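Incendie de l'entrepôt Říha

L'incendie de l'entrepôt Říha est un sinistre industriel survenu dans la zone d'activités d'Ustuswood, à la sortie nord d'Unerport, dans la soirée du 12/25/22. Il n'a fait aucune victime, mais il a entraîné l'évacuation d'une bonne partie du quartier voisin et reste, pour beaucoup d'habitants, le souvenir d'un réveillon prolongé bien malgré eux dans le gymnase de l'école.

Le site

L'entrepôt appartenait à la maison Říha, négociant en linge et en articles d'entretien, connu dans toute la région pour ses torchons, ses serviettes et ses draps d'hôtel vendus au poids. Le bâtiment, long et assez bas, se composait de deux halles accolées, la plus ancienne sous charpente de bois, la plus récente sous bardage métallique. Une partie de la seconde était louée à la société Coresano, qui y conservait du matériel de soins à domicile. Les gens du quartier, qui n'ont jamais beaucoup aimé les noms officiels, appelaient l'ensemble « la Lingerie », et l'arrêt d'autobus voisin porte encore ce nom aujourd'hui. 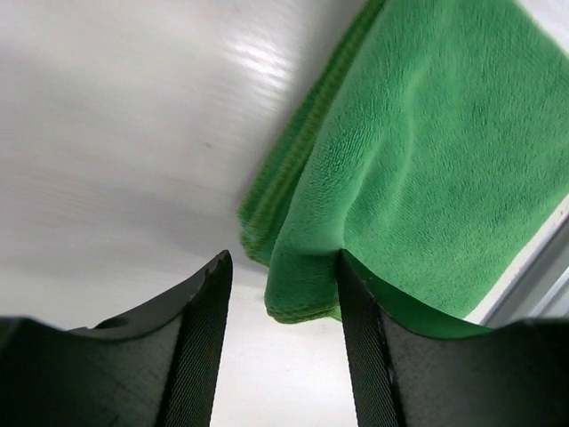
Déroulement

L'alerte fut donnée par un riverain, Gwilym Pritchard, sorti promener son chien après le repas, qui aperçut une lueur derrière les vitres hautes de l'ancienne halle. Les premiers pompiers arrivèrent 17 minutes après son appel, délai que l'on jugea fort honorable compte tenu du verglas et de la côte d'Ustuswood, redoutée des conducteurs en toute saison. Le feu avait alors gagné la charpente. Le commandant des opérations, Ctibor Bednárik, prit le parti d'abandonner la partie ancienne et de concentrer les lances sur le mur mitoyen, afin de préserver la halle récente et les bouteilles d'oxygène que Coresano y tenait en réserve.

La présence de ces bouteilles explique l'ampleur de l'évacuation. Jusqu'à 300 personnes quittèrent leur logement, certaines à pied, d'autres dans les autobus que la ville avait fait venir du dépôt. On les accueillit au gymnase, où les voisins des rues épargnées apportèrent des couvertures, du café et, il faut bien le dire, une quantité considérable de restes de dinde et de bûche. Le feu fut déclaré maîtrisé au petit matin, et les habitants purent rentrer chez eux dans la journée, à l'exception de deux familles dont les maisons touchaient à la cour de l'entrepôt.

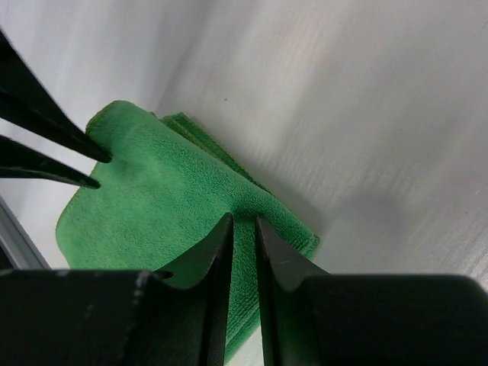 Enquête

L'enquête, ouverte dès le lendemain, s'acheva au mois de juillet suivant. Elle écarta la piste criminelle, dont on avait pourtant abondamment parlé dans les cafés d'Unerport, et retint comme cause la plus vraisemblable un échauffement dans une armoire électrique de l'ancienne halle. Le rapport relevait aussi que la porte coupe-feu entre les deux halles, restée fermée ce soir-là, avait joué un rôle décisif. Une controverse assez vive opposa ensuite l'assureur et la maison Říha au sujet de l'entretien de cette armoire ; elle se régla à l'amiable, et les termes de l'accord n'ont pas été rendus publics.

Conséquences

L'ancienne halle fut rasée. Les 20 salariés de l'entreprise conservèrent leur emploi, d'abord dans des locaux prêtés par la commune, puis dans la halle récente remise en état. Coresano, de son côté, transféra ses réserves hors de la zone habitée. La ville révisa son plan d'évacuation, fit poser une nouvelle borne d'incendie au pied de la côte et adopta un système d'alerte par téléphone, accueilli d'abord avec quelque méfiance par les plus anciens, qui lui préféraient de loin la sirène.
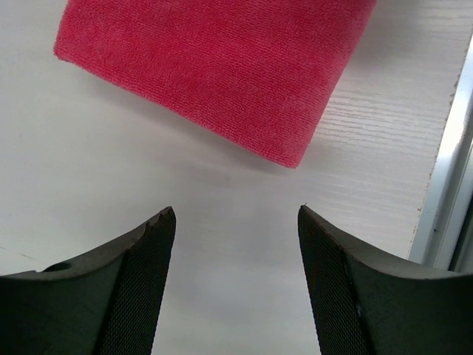 Serviette en microfibre rouge, pliée.

Dans la mémoire locale

Chaque hiver, les habitants d'Ustuswood se retrouvent au gymnase pour un goûter où chacun apporte ce qui lui reste des fêtes. La coutume, née tout simplement de l'envie de se revoir, a gardé le nom de « goûter de la Lingerie ». Gwilym Pritchard y a longtemps raconté sa promenade, avec des variantes que les habitués connaissent par cœur et réclament volontiers. Une plaque discrète, fixée à l'entrée de la halle conservée, rappelle l'intervention des équipes de Ctibor Bednárik.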